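August 4, 2024
Notebook, Moltness bench, dish rack loading
Entry: where the wrist view stops being useful

Picking up from the March notes. The question then was whether a policy trained on wrist camera input alone could place items in the rack as well as one that also gets the fixed overhead view. The answer at that time was no, and the write-up blamed the grasp. I no longer think the grasp is the main problem. Most of today went into separating the two.

Setup as before, with these changes. Munska (the training code) is on the branch with the longer action chunks. The Skonstead cell was not used, so nothing below should be compared with the numbers from over there. Gripper pads are the old black ones. I considered swapping them before starting and decided against it, as the whole training set was recorded with that pair and the surface shows in every image the policy sees.

Training set is 3,084 demonstrations after filtering. Filtering removed episodes where the operator paused in the middle of a descent and episodes where the item was dropped and picked up again. The second kind should perhaps go back in at some point. A policy that has never seen a recovery will not recover, and we saw plenty of that today.

Method. For each held-out episode I take the wrist image at the start of the descent, run the policy, and compare the predicted end point of the chunk with the end point the operator reached. Error is split into a component along the peg row and a component across it. Across the row is the one that matters for a plate. Along the row there is slack, and the operators themselves are inconsistent there. The held-out set is 500 episodes, drawn so that every rack pose in the log is represented.

The first pass gave a clean pattern for the along-row component (small, centered on zero) and an ugly one for the across-row component. Plotted as a histogram, across-row error has a main peak at zero and side peaks on either side. The distance from the main peak to each side peak matches the peg spacing. So the policy is not imprecise in the usual sense. It picks a gap, goes to the middle of it, and in a fair share of episodes the gap is the neighbor of the one it should have picked.

Averaging had hidden this. The March plots show mean error per rack pose, and a mean taken over a three-peaked distribution looks like plain sloppiness. Note for the write-up: redo those plots as histograms before reusing any of them.
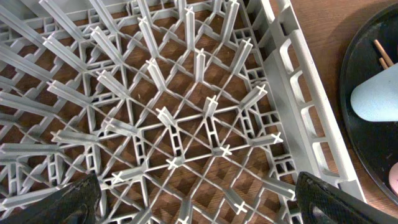

The next thing to settle was whether the slot confusion comes from the image or from the state input. Two runs. In the first I kept the wrist image and replaced the joint state with its mean over the training set. In the second I kept the joint state and replaced the wrist image with one taken from a different episode at the same rack pose. If the policy were reading the slot from the picture, the first change should do little and the second should do a lot.

Result was close to the other way round. Without joint state, the side peaks grow and the main peak shrinks, but each peak stays narrow. With the wrong image, the peaks get wide but their relative heights hardly move. Reading: the image is used for fine centering between pegs, and the joint state is used for choosing the slot. The peg pattern repeats, so a view from directly above the floor of the rack carries little about which row is which. The rack wall should help when it is in view. The table outside the rack should also help, to a lesser degree, and only for as long as the items on it stay put.

To test the wall idea I sorted the held-out episodes by hand into wall visible and wall not visible at the start of the descent. This was slow and I would not do it again without a script. Side peaks are much lower in the wall-visible group. They do not vanish. In the group without the wall they are nearly as tall as the main peak, which for a plate means the policy is close to guessing among neighbors.

One objection to my own result. Wall-visible episodes are mostly placements toward the edge of the rack, and edge placements have fewer neighbors to be confused with. Some of the improvement must come from that alone. I restricted the comparison to placements at least two rows in from the wall and the difference got smaller but kept its sign. I would like more episodes in that subset before putting it in a figure.

Tried two remedies.

First remedy: start the chunk earlier, from a higher pose, where more of the rack outline is in view. Side peaks drop as hoped. Centering gets worse, and across-row spread at the main peak is now wide enough that a plate edge would land on a peg tip some of the time. Could be combined with a second prediction lower down. That is the two-stage scheme from the Eze report, which we dropped for being slow. It may deserve another look now that we know what each stage would be for.

Second remedy: give the policy a short image history covering the approach. In principle it can then carry the slot choice down from the high pose. I trained this one with 7 past images at the control rate, and it made almost no difference. I suspect the window is too short and all the images in it look alike. Spacing them further apart in time would reach back to the part of the approach where the wall is still visible. Queued overnight with wider spacing and the same number of images, so the cost in memory is unchanged.

Side observation, unrelated to the above. Contrast on the peg tips is strong, they come out nearly white against the gray, and the saliency maps put most of their weight there. I do not trust saliency maps far, but in this case it agrees with the centering result. Under different lighting this could break. Add a brightness and contrast augmentation run to the list, low priority.

Also found that the logger rounds the rack pose before writing it. The rounding is well under the peg spacing, so it cannot produce the side peaks, but it does put a floor under the centering error. Fixed in the logger. Old episodes cannot be repaired and I have marked them in the index.

Open items:
Check overnight run, wider image spacing.
Redo March plots as histograms.
Script for the wall visible / not visible label. The slots in the wall should be easy to pick out with a simple detector.
More interior placements, two or more rows from the wall, with the rack rotated between episodes.
Decide on putting dropped-item episodes back in — separate training run, do not mix with the history test.
Send the histogram to the Skonstead group and ask whether their across-row error has the same shape.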